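Split-housing motor

A split-housing motor is a small electric motor whose casing comes apart into two shallow halves, one carrying the circuit board and the other the stator. The makers Judden and Utov both sell the type as "fully serviceable", a claim that deserves some caution. Parts are usually laid out on a plain, pale table.

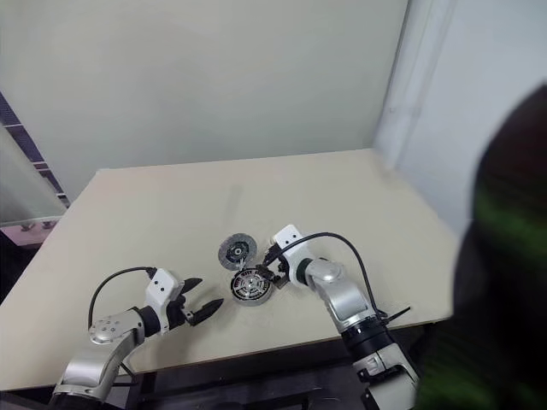

Meireles objects that any motor can be serviced by a patient enough person, and that the word on the box means very little.

The halves are seldom independent. In many units a bundle of wires runs from the board into the lower housing, held down by a screwed metal plate - so "two halves" is a generous description.
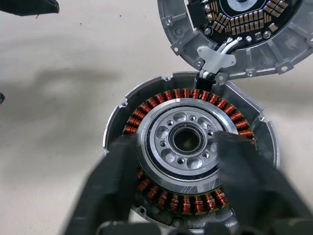
Can the wires be left connected during cleaning? They can, provided neither half is allowed to hang from them.

Judden quotes a life of 3,000 hours between openings. No test conditions are given, and the figure should be read accordingly.

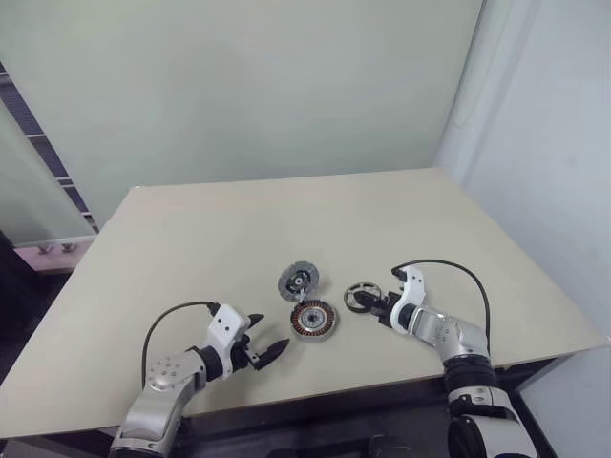 According to Cikia, the quoted hours matter less than how often the casing has been opened before.

Reassembly guides differ on where to begin.
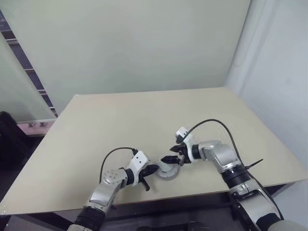
Most guides start with the largest part and work inwards. Utov's runs to 36 steps, several of them repeated. A round part with a wide rim, like the silvery-grey disc on the table, is normally checked for marks along that rim before refitting, although few guides say which marks matter.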